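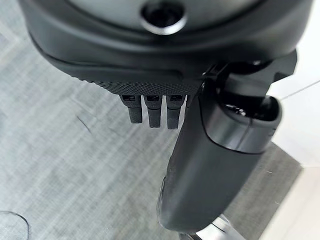 Slide 2: Picking things up off the floor

Start with the black cylinder that looks like a handle. Long, matte, rounded at the lower end, gray floor covering behind it. Ask the room where they would put something like this at the end of a shift. Wait for a few answers.

Dark items go missing on dark floors. In the August walk-through at Wunmont we logged 46 items left out, and handles and grips were the ones people walked past.

Slide 3: What we changed

Anathi Joubert's team moved to one rule — if it is on the floor, it goes on the rack before the next job starts. Racks are from Pichler. Mention the cost only if asked (400 for the pair).

Pass around the Sanix label sheet. Lewis has spares.

Slide 4: Doing it at your site

Pick one room first. Walk it at closing time with the person who opens up the next day. Write down what is out and where it should live.

Leave five minutes for questions. Sign-up sheet is by the door, extension 2713 for anyone who has to leave early.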